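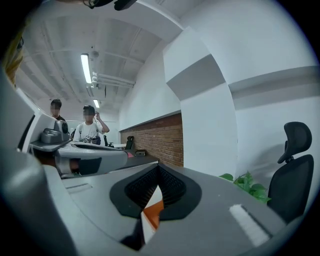
Do the desks in the brick-wall room need to move before the Restport shelving comes in?

Only the dark gray one, and I'd wait until somebody has measured the shelving.

Feb 16, 2018. Lemlem wants the desk turned so its short end meets the brick. She says it frees up floor. I doubt it. We tried the same thing in December and had it back in two days. Pindell's plan gives a gap of about 19 inches, which I don't believe either. Saron has the tape measure. Reddish-brown tabletop stays put for now.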